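Ranerura Robotics Club
Minutes, general meeting, October 6, 2019
Held in the back room, started late (key)

Present: see sign-in sheet. Apologies: as emailed.

1. Previous minutes
Taken as read. One correction, the wheels for the junior rover were bought out of the raffle money, not the grant. Amended and accepted.

2. Money
Balance $800 before the bills below. Drilto invoice for servos and the spare gripper motor is $298, approved for payment. Subs still owing from a few families, reminder to go out with the newsletter. Asked whether we can get the council small grant again. Yes but the form has changed and wants a budget by colour-coded category, whatever that means. To be looked at.

Motion to keep $100 aside for entry fees. Carried.

3. Berent Cup
Entries are open. Same format as last year: pick, carry, stack, with a bonus round the teams don't see until the day. We can enter 2 teams. Seniors definately in. Juniors want in as well, long discussion. Worry is they have only been driving since May and the stacking round is all autonomous, no controller. Agreed juniors enter pick and carry only, if organisers allow part entry. Secretary to write and ask.

Travel: carpool again. Need one vehicle with a flat boot for the arm crate. Do not lay the crate on its side, see last year's minutes.

T-shirts: leftover discussion from last time, still no decision on colour. Moved to next meeting. Again.

4. Senior arm
Arm is back together after the wrist rebuild. New finger pads on. Wrist camera remounted and talking to the laptop, though the feed drops if the USB lead gets tugged. Cable tie it properly before anyone runs a full program, please.

Still to do:
- redo the camera to gripper calibration (old numbers are for the old mount, delete them)
- soft limits on the base joint
- write down the home position somewhere other than the whiteboard
- label both power bricks

Code: two versions of the pick routine are going round and they don't agree on which way is positive Z. Agreed the one in the club repository is the real one. Everyone else's copy to be merged or binned by next meeting. Students reminded that commit messages need to say something. "fix" is not a message.

Some talk about fast vs careful. Berent rules give full points for a clean pick and only a small time bonus, so team will slow the approach right down and leave the speed for the carry. General agreement. One student not happy, said the slow approach looks boring from the stands. Noted.

5. Where to practise
Timber table against the wall is the practice spot for now. Plain background suits the vision code, and the light comes in soft from one side. Brush it down first, bits of grit on a wood top throw off the blob finder. Shading on the right side of the wall is a question, threshold that works on the left may not hold over there. Students to test both ends of the table and log it.
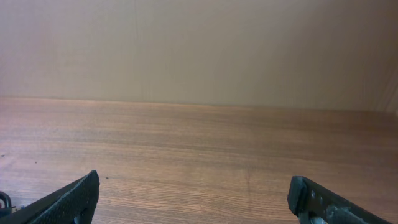
Christodoulou asked if the team had thought about the competition tables, which are white and glossy in his memory, and said tuning everything on brown grain would bite us on the day. Suggested a sheet of white melamine laid over the top for half the sessions. Agreed in principle. Somebody's shed must have one, otherwise Bunnings.

Also from Christodoulou: open the fingers wide before the approach, then check the gap again at the bottom, don't trust the commanded value. Students to add a check step to the pick routine.

6. Junior rover
Drives straight now, mostly. Line follower works on black tape, gets lost on the blue. Chargers must be unplugged when leaving, this was not done last session. Juniors would like a name for the rover, vote at next build night, keep it clean.

7. General business
- Soldering fume fan is rattling, take it out of use until looked at
- safety glasses: parents asked to stop taking them home by accident
- school holiday build day, yes if we can get the room. Secretary to book
- biscuits roster is blank

Next meeting date to be emailed once hall bookings confrim.

Meeting closed, pack up done, arm left powered off.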